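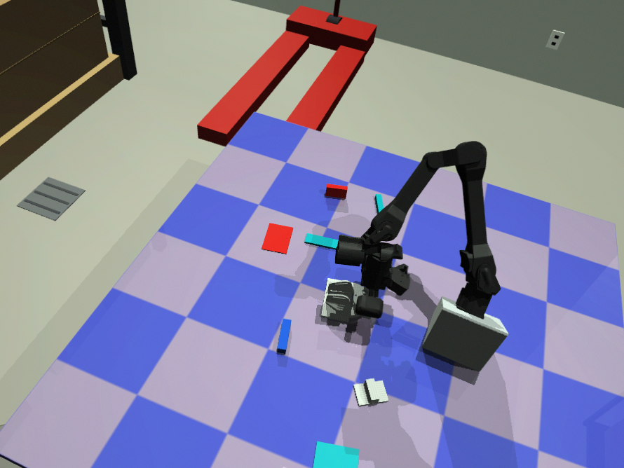
Chapter 4
Checkered Floors: Layout and Setting Out

4.1 Scope of the chapter

Chapter 3 dealt with the preparation of the base. The present chapter assumes a base that is flat, cured and clean, and covers the work that comes before the first tile is bonded: measuring the room, fixing the reference lines, choosing the module and deciding where cut tiles will fall. Only the two-color square pattern is treated. Hexagonal and mixed-size patterns are left to Chapter 6.

The checkered floor is a demanding pattern to set out. Every tile touches four tiles of the other color along its edges, and an error in one row shows at each corner where four tiles meet. In a plain floor of one color, the same error may pass unnoticed.

4.2 Terms

Module: the width of one tile plus one joint.
Field: the part of the floor covered by whole tiles.
Border: the strip between the field and the wall, filled with cut tiles or with a contrasting band.
Datum: the pair of lines, at right angles, from which all rows are measured.
Creep: the total drift of a row from its intended line, caused by small differences in tile size.

4.3 Choice of module

A large module reduces the number of joints and speeds the work, but it makes poor use of a narrow room. A small module fits more room widths without awkward cuts and hides a wall that is out of square. As a working rule, the border should be no narrower than half a module on any side. Where the first trial gives a narrower strip, the datum is moved by half a module and the trial is repeated.

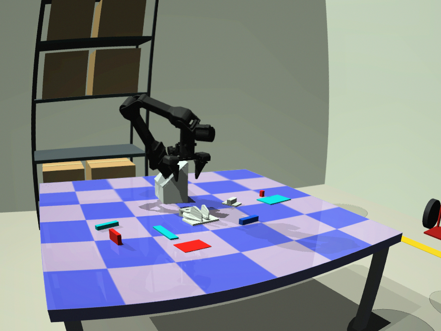

The direction of the pattern is settled at the same stage. Rows laid parallel to the walls need the fewest cuts. Rows laid on the diagonal draw the eye away from walls that are not parallel - a common condition in older buildings - but every tile along the border must then be cut to a triangle or a five-sided piece.

4.4 Worked case: the Cuesta hall

The floor at Cuesta was set out with a module of 368 mm. The datum was snapped along the long axis of the hall, and a second line was struck across it using a triangle with sides in the ratio 3:4:5. Sides of 1,200 mm, 1,600 mm and 2,000 mm were used. The first trial left a border of 9 mm at the east wall, far too narrow to cut. Moving the datum by half a module gave a workable strip on both sides.

Creep was checked at the end of each row, and the row was corrected before the adhesive set. The Prukberg floor, discussed in Section 4.7, was laid without such checks and had to be lifted in part. 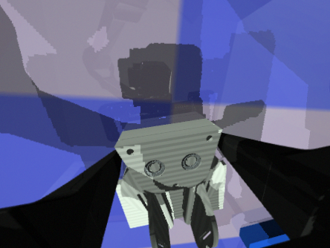

Figure 4.3 Checkered surface with large squares and a gloss finish; gripper in the foreground.

4.5 Measuring the room

Take the width at both ends and at the middle. Take both diagonals. Record all five values on the plan before any line is struck.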